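Hands on at the Kondix club
How a student robotics group ended up teaching by kitchen table
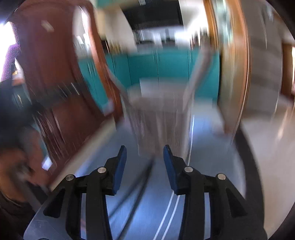
Start with the bag

Open top, two long handles, sides that fold whenever they feel like it. A tote is a horrible thing to ask a robot to pick up, and that's why the students at Kondix picked it. A block stays a block. A bag changes shape the moment you touch it.

"We did blocks all of last year," says Han-gyeol Wi, second year, mechanical engineering. "Everybody does blocks. I was sick of blocks."

So this term it's household jobs. Lift the bag by one handle. Move it along the table. Open it wider. Put something in, take it out again. The two-fingered gripper is held in the hand and the person does the job with it, slowly, while the recording runs. Later the recordings go to the arm back in the workshop, a second-hand Reisinger that squeaks at the elbow and has been promised new bearings since October.

1,433 recordings so far. Of those, 337 are bags.

Why a kitchen

The workshop at Utard is one long room with white benches and the same light all day. Fine for building. Useless for this, says Aivar Kazlauskienė, who looks after the training side and does most of the shouting about file names.

"Our first model was brilliant in the workshop. Took it to someone's flat and it grabbed the air beside the handle. Nine times running. We counted, it was awful."

Hence the home visits. Members offer a table, the others turn up with the kit after lectures, someone makes toast. Real rooms have shiny tabletops and cupboards in odd colours and cables where you don't want them. Glare too. Windows are the worst, Aivar says, late afternoon especialy, when everything past the table goes white.

Learning to be slow

New members get 3 sessions before their recordings count. Most need all of them. The usual faults: squeezing too early, coming in from too high, swinging round to talk to a friend halfway through a grasp. Han-gyeol's own early efforts are kept in a folder called SEASICK and shown to every newcomer.

I had a go. Thought I'd be good at it, I can peel an orange in one piece. First try, missed the handle. Second, got it, dropped it. Third, got the handle and a good bit of my own sleeve.

"Keep that one," said Aivar. "No, don't keep that one."

What's next

The Orkis student challenge, in spring. Teams get an unfamiliar room and a list of chores, and their arm has to manage with no help from the humans. Last year Kondix went out in the first round with a jammed wrist. This year they want to finish a run. The bag is on the list of likley tasks, so is a tea towel, which Han-gyeol doesn't want to discuss yet.

Club nights start at six, term time only. No experience needed. Bring a bag if you've got a floppy one.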